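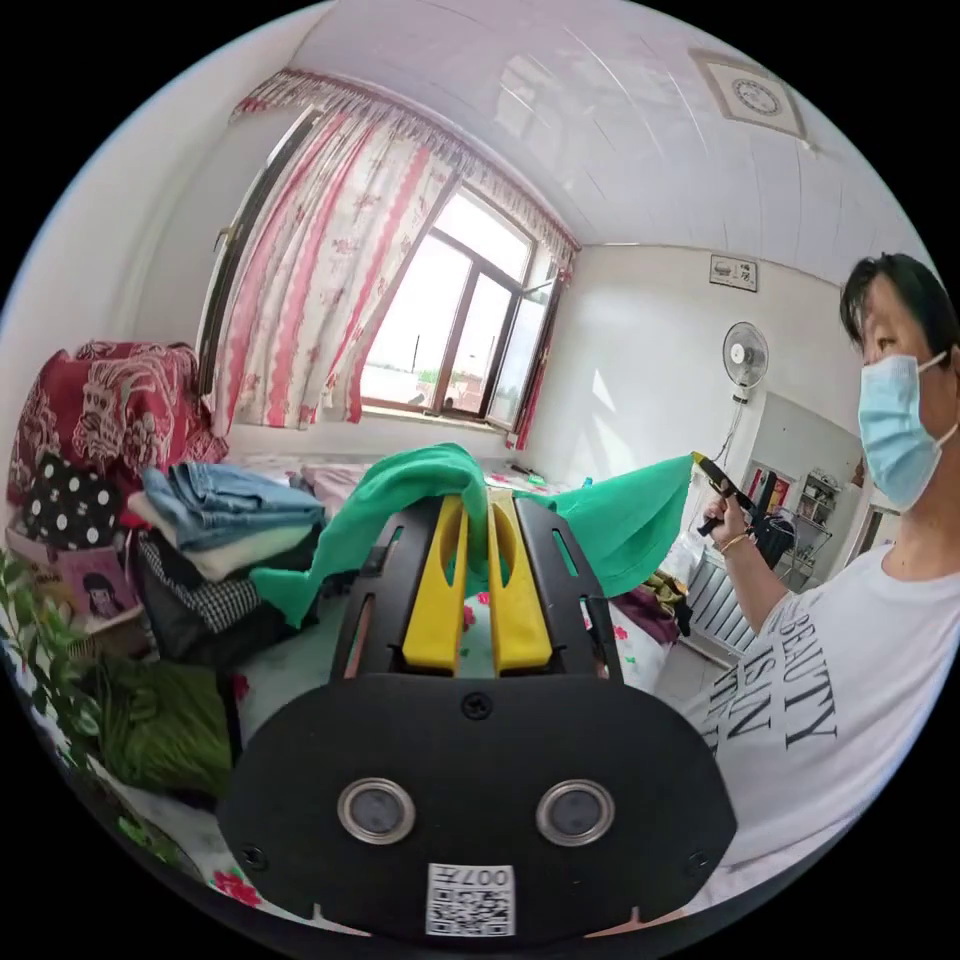 I'm going to say something unpopular with my friends at the Mavora workshop: stop swapping gripper fingers on a schedule. We had a rule to change the yellow ones every 2,000 folds, and I followed it for months like it was scripture. Then in November I pulled a pair at 1,049 because the cloth kept slipping, and the fingers were fine. The screw on the mount plate had backed out!

So now I check the screw first, every morning, before I even think about the fingers. Then I wipe the lenses, close the grip on a scrap of cotton and give it a good tug (a proper one, not a polite one). It takes me 2 minutes -- less if I've had coffee.

Joar Bråten thinks I'm being sloppy and that a fixed schedule keeps people out of trouble. Maybe on a big line it does. But a hand-held gripper gets dropped, sat on and stuffed in backpacks, and a fold counter knows nothing about any of that. I'd trust the tug over the counter any day, and I've still got 21 spare fingers in the drawer.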